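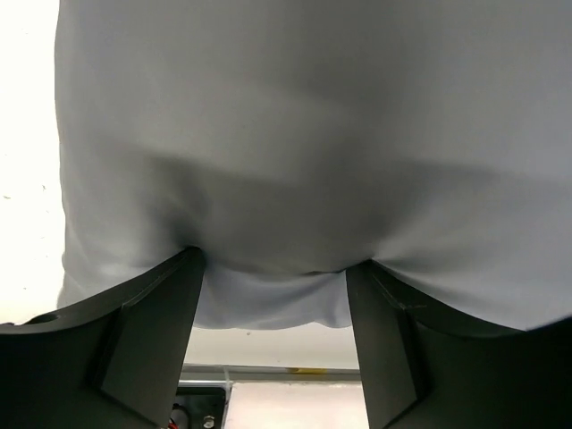 *3-minute read*

Putting a pillow into a pillowcase is a job most of us do badly and without witnesses. At Birhane, a small robotics lab, it's done badly in front of everyone, and with a spreadsheet.

The project is called Jindum. Its method is plain enough: a person steers the two arms by hand through the chore, over and over, and the software learns to copy the moves. The first version learned from 127 runs and got very good at one thing – holding a corner of cloth and waiting.
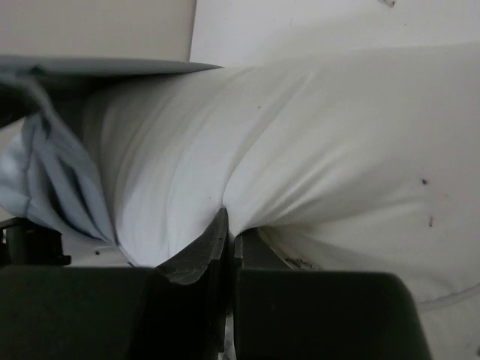
The trouble, the team decided, was that cloth hides its own edges. A gripper can have hold of one layer or two and the view from the wrist looks much the same. So in June they added 40 more runs in which the person fumbles on purpose, lets go and tries again. The clean runs had taught the arms what success looks like, which was no help to a machine that had never met it.
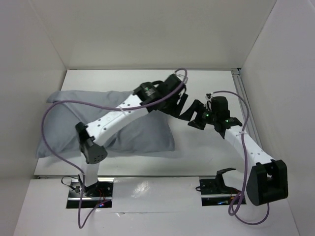
**ROBOTICS | Methods**

With the fumbles added, Jindum finished 15 pillows before its first real tangle. The old version managed three. It is still slower than a sulking teenager, and the lab won't say when duvets are coming.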